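Zurkero Desk Bins, teal and pink pair

Home > Sorting and storage > Small bins > Zurkero pair

Item no. 1331
Sold as: set of 2, one teal and one pink
Status: in stock at Clondholm
Page updated 2025-12-05

We've had the Zurkero pair in the range since April and I still get a silly amount of pleasure from them. They're plain plastic bins, open at the top, wider at the mouth than at the foot, and they come in two colours that look lovely next to each other: a soft blue-green and a dusty pink. That's all there is to them! No lid, no liner ring, no swing flap to trap your fingers.

Most people buy them for sorting. Cans in one, everything else in the other, or paper and not-paper, or (my own kitchen) things to keep and things I'm pretending I'll keep. Because the two colours are so easy to tell apart you can skip the labels, and children pick up the system in an afternoon. The outside is left blank, so if you do want a label there's plenty of room for one.

They're happy on a table top as well as on the floor. We like them side by side at the back of a worktable, where the rims nearly meet and you still have the whole front of the table to work on. A drinks can drops in with lots of room to spare. The mouth is generous enough that you don't need to aim very well, and Vichien Wannasri in our packing room says he can hit the pink one from his chair. I have seen him miss.

What you get
One teal bin
One pink bin
A card sleeve around the two of them, which can go straight in the paper recycling

Good to know
The bins nest, so a stack of pairs takes up very little cupboard space between uses.
Wipe clean with warm soapy water and a soft cloth. Scouring pads will dull the inside.
Not for hot ash, and please don't stand them against a heater.
The colour inside looks stronger than the colour outside, especially on the pink. Same plastic all the way through, it's just how the light gathers in there.
Sold in pairs only. If you crack one, write to us and Nathalie Friesen will see if she has a single put by.

Goes well with
Hototer bag clips, pack of 16. They hold a thin liner in place over the rolled rim if you're using the bins for anything sticky.
Campbell table mat, white or grey.

Ordering for a school or office
We can put up larger orders on a pallet, up to 191 pairs at a time. Allow a bit longer for these and tell us if you've got stairs. Teal and pink always come in equal numbers, and we can't split them, sorry! Returns are the same as for the rest of the shop: unused, with the sleeve, and a note of the item number inside the parcel.

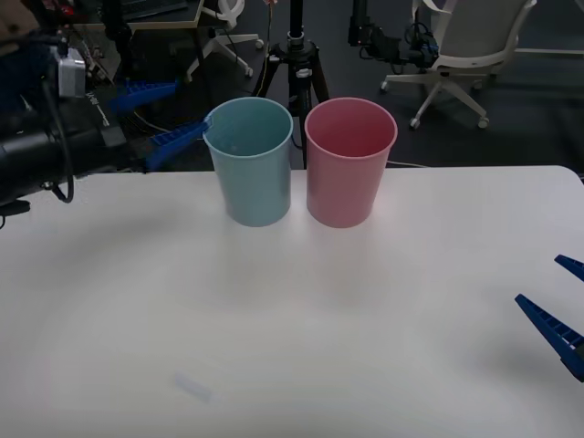
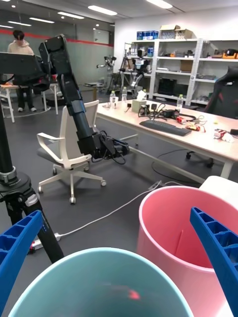
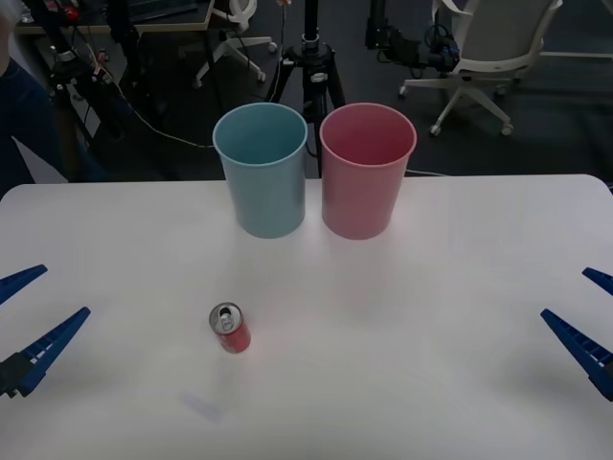
The teal and pink bins together; the last picture has a small red can on the table in front of them.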